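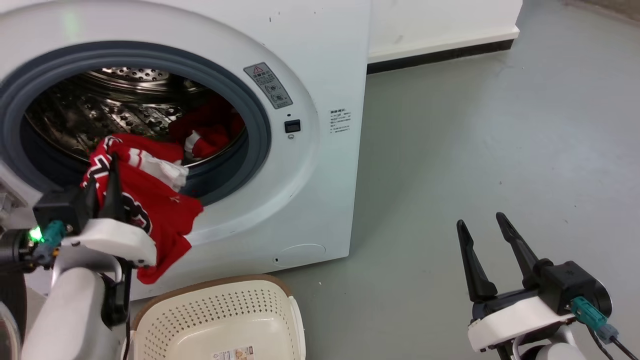 Laundry cell at Filgate back on full shifts after gripper service

The two-armed laundry cell at Filgate returned to its normal schedule on Monday, after a service that covered both grippers, the arm cabling and the position of the basket in front of the washer. The cell unloads a front-loading machine one garment at a time and drops each piece into a plastic basket on the floor.

Bernd Ostermann, who maintains the cell, said the work was prompted by a rise in dropped garments during February. In a run of 400 picks the left gripper lost 38, most of them at the door gasket. The usual figure for a run of that length is under ten.

The fault was traced to wear on the finger pads and to a small amount of play where the gripper meets its wrist bracket. Both sets of pads were replaced and the bracket screws were retightened with thread locker. The right gripper had less wear but was serviced at the same time to keep the two arms on the same interval.

Cables were the second item. On each arm a teal connector plugs into the side of the gripper housing, and the black cables run back down along the arm. Ostermann found that the left cable had too little slack when the arm reached to the back of the drum, which put a side load on the connector. The run was re-clipped with an extra loop and the connector reseated. A green indicator light on the left gripper shows that it has power and is communicating with the controller, and checking it is now the first step on the start-up sheet.

The basket was also moved. It had been sitting far enough from the machine that long garments touched the floor on the way across. It now stands directly in front of the washer, below the door opening, and the release point in the program was lowered to match. The right arm waits with its fingers open, clear of the door, until the left arm has finished its pull.

Ingvild Fagerlund, who writes the motion programs, said the extraction speed was left alone but the pull now has a short pause once the garment has cleared the gasket. The pause lets the fabric hang before the arm swings over the basket. It adds a little to each pick, and the cell still clears a load within its time slot.

A test run of 200 picks with mixed shirts and towels was completed before the cell was handed back. Three garments were dropped, all of them small items that had stuck to the drum wall. Fagerlund said a second approach angle for those pieces is being written and will be loaded at the next stop.

The finger pads are now on a 27-day replacement interval. Between changes, operators are asked to wipe the pads with a damp cloth at the end of each shift, remove lint from around the gripper housings and look over the cable clips. Any movement at the wrist bracket should be reported before the next load is started.

The sister cell at Shearer uses the same grippers and will get the same cable change when its current pads are due.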